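Wanted: patient people to help me find out why our grippers pinch

Posted August 8, 2025

Hi! I run the hand-held gripper work at Liddale, a small outfit that records people doing everyday jobs at a table so robot arms can learn from them. I'm looking for 4 people to join a short paid study, and I want to be upfront about why it exists, because it started with a fault.

In December we swapped the trigger springs on our Dellon grippers for a stiffer set. They felt great for the first couple of weeks (crisp, quick, everybody liked them). Then the jaws began to stick shut after a squeeze and let go all at once, and one of our regulars got a nasty pinch between the linkage arms. No broken skin, but a purple fingertip and a very fair complaint. I stopped all recording that afternoon and pulled every unit. 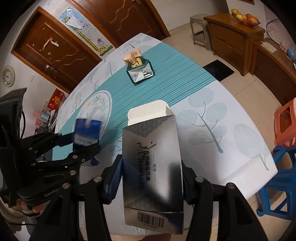 We went back through 4000 recorded grasps and found 59 where the jaws opened late. Most of them came from long sessions with light cardboard and soft packets, where people tend to squeeze harder than they need to. My best guess is that the pivots bind when the load comes on slightly sideways, but I've been wrong about this thing before! So now I need fresh hands on it.

What you'd be doing: picking up small household items with one gripper in each hand, passing them over, setting them down, and telling me the second anything feels stiff or slow. Sessions last 2 hours with a proper break in the middle. The old springs are back in, there are finger guards over the linkages, and I'll be sitting next to you the whole time. You can stop whenever you like and you still get paid for the full session.

You don't need any robot experience. I'd love to hear from left-handed people and from anyone with smaller hands, as our last group had neither. Please don't apply if you have a wrist or finger injury that's still healing.

Sessions are at our Zadham office, second floor, with an elevator. Travel is covered if you keep your receipts.

To apply, send a few lines through the Calimlim sign-up page, listed under "gripper fault study." Tell me which hand you write with and whether mornings or evenings suit you better. I read everything myself, so replies can take a few days.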